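Projet Nullex : ranger les stylos d'une salle de travail
Rapport de projet, deuxième semestre

1. Le point de départ

Notre atelier partagé consomme une quantité folle de stylos ! On en achète 500 par an, et pourtant il en manque toujours un au moment de noter une mesure. Notre groupe a choisi d'étudier ce petit matériel de très près : quels modèles garder, et comment les ranger pour que chacun les retrouve sans chercher.

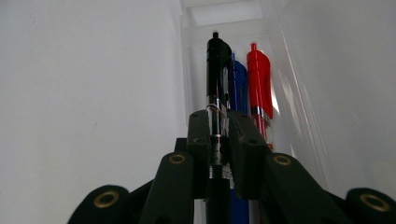
Le choix des modèles nous a passionnés bien plus que prévu. Nous avons comparé les références de deux fournisseurs, Reltov et Nutness, avec une préférence vite acquise pour les modèles rétractables (plus de capuchons perdus sous les tables !). Un noir comme celui-ci, avec son agrafe large, sa bague chromée et sa zone striée à la prise, réunit presque tout ce que nous avions noté dans notre grille. Le prix reste raisonnable si l'on commande par lots de 18.

2. La table de tri

Nous avons gardé une table rectangulaire à bord de bois clair, couverte d'une grande feuille de papier blanc. Sur ce fond, les corps rouges, bleus et noirs se distinguent au premier coup d'œil, et un bac en plastique translucide tient facilement au bord.

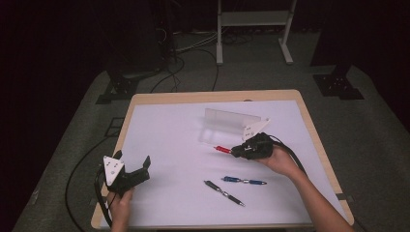

Rebecca Carbone aurait préféré un tri par usage, les couleurs ne disant rien, selon elle, de la qualité de la pointe. Nous en avons beaucoup discuté en avril, et sa remarque a changé notre protocole : chaque stylo est désormais essayé sur 10 lignes avant d'être classé, puis rangé par couleur. C'est un peu plus long, mais quel plaisir de ne plus tomber sur une pointe sèche !

3. La fin de séance

La règle tient en une phrase : on repart avec une table nue. Les stylos vont dans le bac, les essais au recyclage, et le plateau redevient une belle surface blanche pour le groupe suivant.
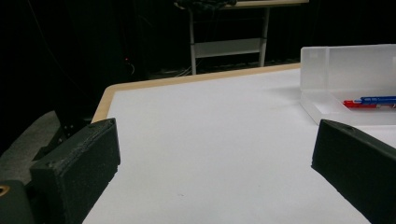 4. Ce que nous aimerions faire ensuite

La salle Tedesco voudrait reprendre la méthode, et nous en sommes ravis. Il reste à prévoir des étiquettes pour les bacs et à tester les recharges, que nous n'avons pas eu le temps d'aborder.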